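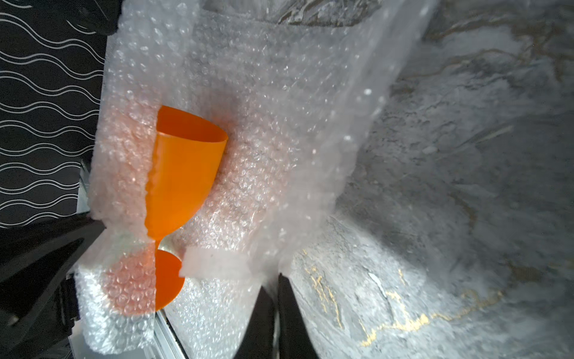 Figure 1. Orange plastic goblet on its side, partly covered by bubble wrap.

Vistencombe Stemware Packing Set
README and data card, version 2

Summary

The Vistencombe Stemware Packing Set is a collection of still pictures of colored plastic wine glasses and the bubble wrap used to protect them. It covers wrapping, unwrapping and setting glasses out on a surface. The set is maintained by the Household Goods Section at Vistencombe and is intended for people who study how stemmed drinkware is handled, stored and shipped.

The current version contains 2287 pictures. Of these, 951 show a glass in contact with wrap. The remainder show glasses with no wrap touching them.

Contents of the distribution

pictures/ contains all pictures in a single folder
labels.csv contains one row per picture
glasses.txt lists the color names in use
wrap_notes.txt contains remarks on the wrapping material
CHANGES.txt records corrections between versions

The glasses

All glasses in the set are plastic and have a bowl, a stem and a round foot. Colors are recorded under plain names: orange, light blue, yellow and red. Shades are not recorded. A glass seen through wrap often looks paler than the same glass in the open, and labelers were instructed to enter the color of the glass itself. An orange bowl that looks peach under a layer of bubbles is therefore entered as orange.

Glasses were supplied by Stamik from its picnic range. Glasses with a crack in the bowl or a bent stem were withdrawn before the pictures were taken. Light scuffs were accepted.
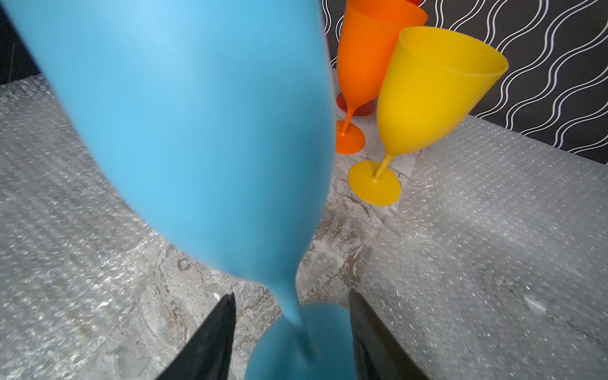

Where several glasses stand close together, each one receives its own color entry, including any glass that is mostly hidden behind another. A foot or a short length of rim is sufficient for an entry, provided the color can be named with confidence. If it cannot, the entry is "unclear" and the picture is kept. The position of a glass is recorded as upright, tilted, on its side or upside down. Blurred glasses are labeled in the same way as sharp ones, and the blur column is set to yes.

The wrapping material

Bubble wrap was the only wrapping material used. Sheets were cut by hand and reused, so edges may be ragged and the plastic is frequently creased. Reused sheets were replaced when a large share of the bubbles had gone flat. The supplier of the wrap, Pekitard, is named in wrap_notes.txt for reference only.

The label "partly wrapped" applies when any part of the glass is covered and any part is bare. "Resting on wrap" applies when the sheet lies under the glass without covering it. Both labels may be given to one picture. Rolled or bundled wrap lying beside a glass is entered in a separate column.

Columns in labels.csv

picture_id: a serial number with no meaning beyond order of filing
colors: all glass colors present, separated by semicolons
position: one value for each glass, in the same order as colors
wrap_state: none, resting on wrap, partly wrapped, or fully wrapped
loose_wrap: yes or no
blur: yes or no
remarks: free text, often blank

Review

Every row was entered by one labeler and read by a second. Differences were settled by Huw Voyle, whose decisions are marked HV in the remarks column. A further 100 rows were checked again in June by Ansel Bellamy, chiefly to test the line between "tilted" and "on its side." The resulting corrections are in CHANGES.txt.

Known limits

The set does not include glassware and should not be used to draw conclusions about breakage. The color red appears less often than the others and is more often partly hidden. Serial numbers do not indicate the order of packing steps, and neighboring pictures may come from different sessions. Orange and red may be difficult to tell apart in shadow.

Use and corrections

The set may be used for teaching and research with credit to the Vistencombe Household Goods Section. Files should be passed on complete, with this README included. Users of the earlier Solís label sheet should note that its "stored" value has been dropped and has no direct replacement.

Corrections should be sent to the Section in writing and should give the picture_id, the column concerned and the proposed value.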